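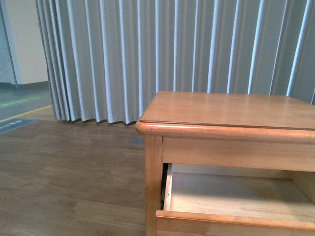

Skistier Pulls Its Chili Base and I Have Four Jars in My Pantry

March 28, 2026

Well, there goes my plan for supper! Skistier announced this morning that it's pulling one run of its mild chili base, the one in the 15-ounce jar with the screw top, after a labeling mix-up at the plant. The sauce inside is supposed to be plain tomato and pepper. Some of the jars got filled with the creamy version instead, and the creamy version has milk in it. The label doesn't mention milk anywhere.

If nobody at your table has trouble with dairy, you may be shrugging right now. My niece can't have it, though, and she eats at my house a couple of nights a week, so I was down on the pantry floor with a flashlight before I'd finished my coffee.

The company says 850 cases went out before somebody caught it. They went to Costo stores and to a handful of smaller grocers that buy through Nadar, the distributor. I called my Costo and the woman at the service desk was lovely about it. She said the shelf had been cleared already and that I'd get my money back with or without a receipt (I never have the receipt). The small shops may take a little longer to catch up, so look twice if you buy yours at a corner market.

Look at the lid, not the label. The run they want back has a code that starts with 12, stamped in small print around the rim, and I had to tilt mine under the kitchen light to read it. Three of my four were fine. The fourth was in the pile to go back, and I'll admit I was tempted to open it just to see what color it was — I didn't. Skistier is asking people to leave the jars sealed and bring them in. If you already opened one, toss it and take a picture of the lid first, and the store will go by that.

The hot chili base and the white bean one aren't part of this. Neither are the pouches, which I know a lot of you use because I hear about it every time I write up a recipe with the jar. They're made on a different line.

I asked the company when the mild jars would be back and got a short email saying they expect to restock in 5 weeks. That's a long stretch for those of us who lean on the stuff! It's still chilly at night here and I had chili on the menu for tonight, then again for the church potluck.

So what am I making instead? I'm going back to how I did it before I got lazy. A big can of crushed tomatoes, one chopped onion, a green pepper, two cloves of garlic, a good spoonful of chili powder and half a spoonful of cumin. Soften the onion and pepper in a little oil until they slump, stir in the garlic and spices for a minute, then pour in the tomatoes and let the whole thing bubble on low while you brown the meat in another pan. A pinch of brown sugar helps if your tomatoes are sharp. It makes about as much as one jar and it freezes fine, so I'm doubling it.

I've also had a couple of notes asking about the Clurkura sauce, the one in the tall bottle that I used in the stuffed pepper post. It's a different company and it has nothing to do with this. I checked the bottle in my fridge anyway, and the ingredient list has no milk on it. It's thinner than the Skistier, so if you swap it into chili, leave out the broth and give it more time with the lid off. It's got more vinegar too. My husband likes that, and I go back and forth.

One more thing for the folks who made my slow cooker chili earlier in March and put some away in the freezer. If you used the mild jar and you didn't keep the lid, there's no way to tell which run it came from. I had two tubs like that. They're labeled now with a big strip of masking tape that says MILK MAYBE, and they're for the grown-ups.

The service desk at Costo is taking jars back during regular store hours, and the Nadar shops are supposed to have a notice up by the register. I'm taking mine in this afternoon, along with a grocery list that now has a lot of crushed tomatoes on it — I'll put the full homemade version up with proper measurements once I've made it a second time and written down what I did.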